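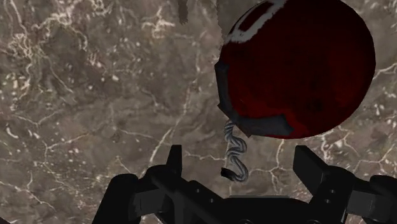 Open day at Weresa in June, question about the simulator demo

I went to the Weresa open day in June with my son and we spent most of the afternoon at the Cordier stand, where they ran a gripper picking task in simulation on a big screen. I would like to set up something similar for our own visitors' evening. The task on screen had a dark red ball with a short twisted white cord under it, and the black gripper had its two fingers open just below the tip of the cord. The background was a brownish stone with white veins. My questions: why use a stone pattern like that and not a plain gray floor, and is a cord much harder to simulate than a block? I have one laptop and 2 helpers.

Asked by Huguette Riviere
Viewed 1,405 times

2 answers

Gaëtan Marty
Accepted

The background is most likely randomized. People training a policy in simulation swap the textures between runs so that it doesn't learn to depend on one floor. Reload the task a few times and you would probably get wood, tile, cloth and so on. For a visitors' evening you can fix it to one texture. I would pick a light one, black fingers show up better from the back of the room.

On the cord: a soft one is harder, yes. Many demos cheat and make it a rigid shape attached to the ball, or a chain of short links. We used 24 links on our Vudier setup and it ran fine on a laptop. With more than that the cord started to jitter when the fingers closed. If it jitters, lower the time step before you touch the friction settings.

Record a run beforehand and keep it on the desktop. We had a driver update at 4 pm with people already at the door.

Comment from Huguette Riviere: Thank you, I will try the links first. Is the time step in the scene file or in the launcher?

Comment from Gaëtan Marty: Scene file, near the top. The launcher overrides it if you have a value there too, so clear that one.

breka752

was at the same open day, line was too long so we went to the Breka stand. they had a real arm and you could drive it yourself, my kids liked that more than a screen. don't know about cords sorry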